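I got rid of my matching dishes in May and I don't miss them one bit. We had a set of 47 pieces (a wedding thing, all cream, all very grown-up) and I was scared of every single one. Chip a plate and the whole stack looks sad! So off it went, and now we eat off whatever.

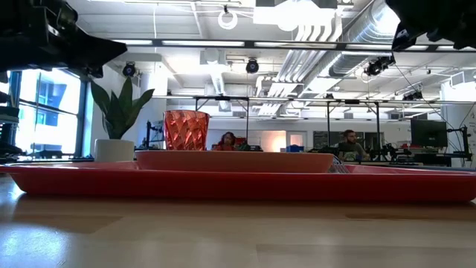

**Soledad Blackwood**
*Columnist, Goldale Weekly*

My sister thinks I've lost my mind. She says guests notice. Well, sure they do, and then they pick a favorite and fight over it, and dinner gets a lot louder. I'll take a red plastic tray and a faceted cup over cream china any Monday of the year.

And please don't tell me plastic is only for picnics. I've carried soup to a sick kid at 4 in the morning, half asleep, and I was very glad that nothing in my hands had a gold rim. Buy the odd bowl, use it every day, and let somebody else dust the good stuff.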